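Fokel recalls 3000 kitchen timers that will not stop

Fokel is recalling 3000 of its Sunda kitchen timers after customers complained that the alarm, once started, could be silenced only by taking out the battery, a job that calls for a screwdriver most people keep in another room.

The company has logged 979 complaints since April. Of those, 210 came from the Grornusgate apartments, where the timers were handed out as a welcome gift to new tenants. The walls there are thin, and it is possible that several of the complaints concern the same timer.

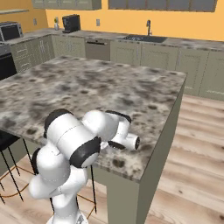 Owners can return the timer to any Siregar store for a full refund, with or without the box. Stores ask that it be brought in silent - a request that staff at the Grornusgate branch have now taped to the door in large print.

Fokel says the fault lies in the stop button, which was redesigned last year to be "more discreet." A replacement model with a larger button goes on sale in 3 weeks. It will cost slightly more and, according to the company, ring slightly louder.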